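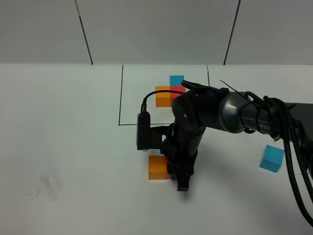 If toy blocks have taken over your kitchen table, try giving them a border! I started doing this in June and I'm so happy with it that I tell everyone who comes by. All you need is a thin black line in the shape of a rectangle, right on the tabletop. Orange, red and light-blue blocks stand out beautifully against a white top like this one, and you see at a glance which are inside the line and which have wandered off, like the light-blue cube over by the right edge. Ours is the "keep" zone - whatever is inside it at dinner time stays up overnight, and the rest goes back in the tub.

A few things I've picked up along the way:

Test your marker on a hidden spot first, then leave it for 8 hours before you wipe. Some tops hold on to ink (ask me about my old desk).

Draw with a long ruler and a light hand. A thin line is plenty, and it's so much easier to clean off later.

Make the rectangle smaller than you think you need. My two kids filled the first one in an afternoon!

Sticky blocks? Warm water, a drop of dish soap and an old toothbrush, then dry them on a towel.

Shahnaz Chowdhury wrote in to say she uses masking tape on her oak table and changes it every six weeks - a lovely idea if you'd rather skip the ink.

Posted Jul 10, 2026 by Riet Hermans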